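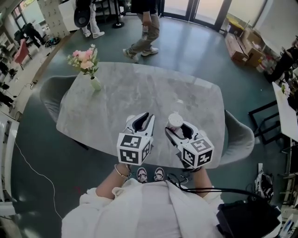 # Omton surface sealer for marble-look tables: review after one winter

The Omton sealer is a water-based, clear coating for cultured marble, stone-effect resin and polished natural stone. It is sold by Mudgway in a single bottle with two pads and a folded instruction sheet. I bought it for a dining table that had begun to mark badly wherever lemon juice or vinegar had been left on it. The table is second-hand and came without paperwork, so I tested on the underside first.

## Preparation

The sheet asks for a full degrease, a rinse and a dry period before the first coat. It doesn't say how long the dry period should be. I left mine overnight with the window open. Ordinary washing-up liquid is adequate for the degrease, provided it is rinsed twice. Avoid anything containing wax, as the coating won't bond over it. My first test patch peeled at one corner for this reason.

Old etch marks must be polished out beforehand. The sealer doesn't fill them, and under a fresh coat they look slightly darker. I used Drikance polishing paste and a felt pad, working by hand. A drill attachment would be quicker, but it is easy to leave a dip.

## Application

The liquid is thin, closer to milk than to varnish. The supplied pads hold too much of it and leave a ridge at the end of each stroke. A folded lint-free cloth gave a flatter result. Work in strips, overlap by a finger's width and do not go back over a strip that has started to turn tacky.

Recoat time is given as 30 minutes. In an unheated room in October that was too short, and the second coat dragged. On the next attempt I waited until the surface no longer felt cool to the back of the hand, with much better results. Full cure takes a week. Cups and plates can go down sooner, on mats.

The smell is mild and gone by the next morning.

## Results

Water beads well and wipes off cleanly. Tea, left for an evening, came away with a damp cloth. Neat vinegar still dulled the test patch, though less than on the bare area beside it. The sheet claims resistance to "household acids" without listing any, and I would treat that claim with caution.

Heat is the weak point. A mug straight from the kettle left a pale ring, which faded over two days. A pan would certainly do worse.

The finish is slightly glossier than the original. On a grey veined surface this is hard to see except against a low sun. Kausar Cheema, who used the same bottle on a black hearth, reports visible streaks and has since stripped it.

## Removal

Removal needs the maker's own solvent, sold separately. Methylated spirit softens the coating but smears it. Allow a full afternoon — the rounded corners take longest.

## Compared with Ciseter

Ciseter's solvent-based sealer copes better with heat and needs only one coat. It also smells for days and is unsuitable for resin tops. For natural stone in a room that can be shut off, I would choose Ciseter. For resin, or a table in daily use, Omton is the safer purchase.

## Minor points

- The cap doesn't reseal well. Decant any remainder into a glass jar.
- The bottle covered my table twice with a little left over.
- The instruction sheet is printed in pale grey and hard to read under a lamp.
- Mudgway replied to my question on cure times the following Saturday, and the answer was useful.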